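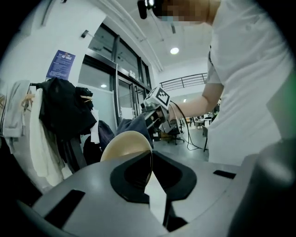
Sorting the clothing rack, finally

2 min read

Home Blog Closet stuff About

I've been putting this off since October, and the rack got so cluttered that I couldn't find a thing on it. So today was the day! I went through it hanger by hanger, starting with the light gray thing and the long white coat (the coat stays, I love that coat).

My rule was simple — if I hadn't worn it in two winters, it went in the bag. I'd bought a pack of 40 Flundis hangers, the skinny kind, and they really do save space. Sweaters came off completely and got folded into a Pavlow box, where they should have been all along. Five bags went out in the end, which is a little embarrassing for one rack.

There's a blue notice up on the wall column and paper taped to the glass doors, and I've walked past all of it for so long that I couldn't tell you a word it says.

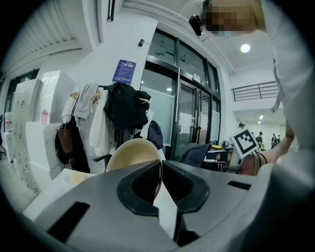
Should coats and shirts share one rack?

They can, as long as the heavy coats hang at the ends and the light stuff goes in the middle.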